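Do You Really Need a Bread Basket?

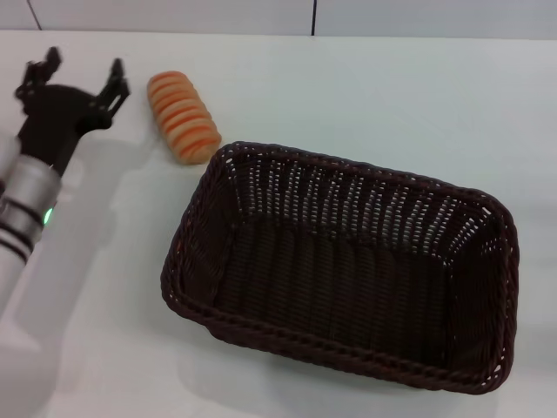
By Solange Beaulieu
Tuesday, June 9, 2020
Filed under: Kitchen, Storage

I get letters telling me a woven basket keeps bread fresh. I don't believe it, and I've had one on my counter since May.

Think about what a basket is. The sides are a lattice with gaps you can see daylight through. Air goes in, air goes out, and by the next morning your rolls are hard. If you want bread to last, use a box with a lid, or slice it and freeze it. A basket is for getting bread to the table and that's about it.

The other claim, from reader Bence Juhász, is that you can skip the liner if the weave is tight enough. Maybe on the floor of the basket. Crumbs still find the ribs, and on dark brown wicker you won't notice them until you tip the thing over the sink. Use a cloth napkin. Any napkin. The fitted liners they sell for this shrink in the wash and then fit nothing.

Cleaning, since people ask:

Turn it upside down and knock the bottom with your palm.
Go over the braided rim with a dry pastry brush. An old toothbrush is fine too.
Wipe with a damp cloth, never a soaking one, and leave it out to dry for 4 hours before you put anything in it.

I've read that you should rub wicker with lemon oil. I tried it once and the rolls tasted like furniture.

As for size, buy smaller than you think. A long rectangular basket looks generous in the store, and then you put one striped roll next to it and see how much counter you've given up. Mine now holds onions on weekdays, and they seem to like the draft.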